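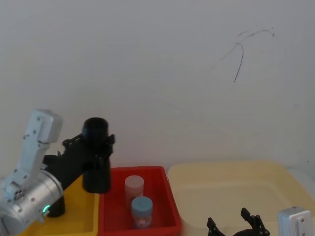
*Fig. 4: Open bins in yellow, red and cream.*

## 4. Labels and your first stock list

By now you've got Ponora installed on the computer and the little Fikre label printer plugged in (if the light on the front is still blinking, go back to section 3 and feed it a roll). This is the part I enjoy most, and it's also where I made nearly all my mistakes, so I've written it out slowly.

I'm going to use my own place as I go. I keep yarn, buttons, zippers and a frankly silly amount of bias tape, and when I finished typing it all in I had 1,162 lines on the list. Yours can be much shorter! Everything works the same way with a dozen.

### 4.1 Name your places first

Do this before you type in a single item. Ponora wants every item to live somewhere, and if there's no place for it yet, it drops the item into "Unsorted," where it will sit until you drag it out by hand.

1. Open **Places** from the left-hand menu.
2. Click **Add place** and type a short name. I use the room, then the piece of furniture, then a letter: *Back room / Shelf / C*.
3. Add any bins or drawers inside that place with **Add inside**. Colors make great names if your containers come in colors. If they don't, go with letters.
4. Click **Save**. The name should turn from gray to black.
5. Repeat until you run out of furniture.

**Note:** Keep names under 9 characters per level if you're using the small labels. Ponora will happily let you type more, and the printer will happily chop the end off. I had a drawer called "Ribbon & t" for most of a winter.

**Note:** You can rename a place whenever you like and the items move with it. You can't swap two names in one go, though. Rename the first one to something daft like "xx," rename the second, then come back and fix the first.

### 4.2 Print the place labels

1. In **Places**, tick the ones you want.
2. Choose **Print labels**, then pick your roll size from the drop-down. The size is printed on the inside of the cardboard core.
3. Look at the preview. If the text touches the dotted line, go down one font size.
4. Print ONE label.
5. Hold it up against the real bin or drawer before you print the rest.
6. Happy? Print the others.

A roll holds 200 small labels, and I burned through a good chunk of my first one by skipping step 4. Please don't skip step 4.

**Caution:** Let the printer finish before you pull. If you tug a label while it's still coming out, the roll slips sideways and everything after it prints crooked. To fix it, switch the printer off at the back, open the lid, reseat the roll and close the lid until it clicks on both sides.

### 4.3 Stick them on

Wipe the surface with a barely damp cloth and let it dry all the way. Press from the middle outward with your thumb. On fabric baskets the labels won't hold, so I punch a hole in a bit of card, put the label on the card and tie it to the handle.

I put mine on the short side, near the top right, because that's the side I see when I walk in. Ladan Shirazi, who tested this guide for me, puts hers on the lid and swears by it (I lose lids, so no). Whatever you choose, choose the same spot every time.

### 4.4 Type in your items

You can go one at a time or paste in a spreadsheet. For one at a time:

1. Click **New item**.
2. Fill in **Name** and **Place**. Those are the only 2 boxes you must fill.
3. Add a quantity if you care about it. For yarn I do, for pins I really don't.
4. Press **Enter** to save and get a fresh blank form. The place stays filled in from last time, so work through one container and then go on to the next.

For a spreadsheet:

1. Put *Name* in the first column and *Place* in the second, spelled exactly as you did in 4.1.
2. Save it as a CSV file.
3. Choose **File > Bring in list** and pick the file.
4. Read the yellow warning box, if you get one. It lists every row where the place didn't match.
5. Fix those rows in the spreadsheet and bring the list in again. Ponora skips whatever it already has, so you won't end up with doubles.

**Caution:** Close the spreadsheet before step 3. With the file still open in another program, Ponora says "List empty," and I once spent an entire evening retyping a list that was perfectly fine.

### 4.5 Try it out

Type a word in the search bar at the top. I always test with "zipper." You should see the item, its place and a small arrow, and clicking the arrow takes you to everything else stored in the same spot.

If nothing comes up:

- Check that the **Archived** box isn't ticked.
- Try just the first few letters.
- Close Ponora and open it again. Big lists need a restart before search catches up.

Still nothing? Send a note to Hooman Akbari at the help desk (the address is on the back cover) and attach your CSV file. He usually answers before lunch if you write in the morning.

### 4.6 Back it up

Choose **File > Save a copy** and put the copy on a stick or another computer. I do mine on the same evening I pay the bills, so it gets done. Name the file with the month, like *stock-November*, and keep the last few.

Section 5 covers lending things out and getting them back.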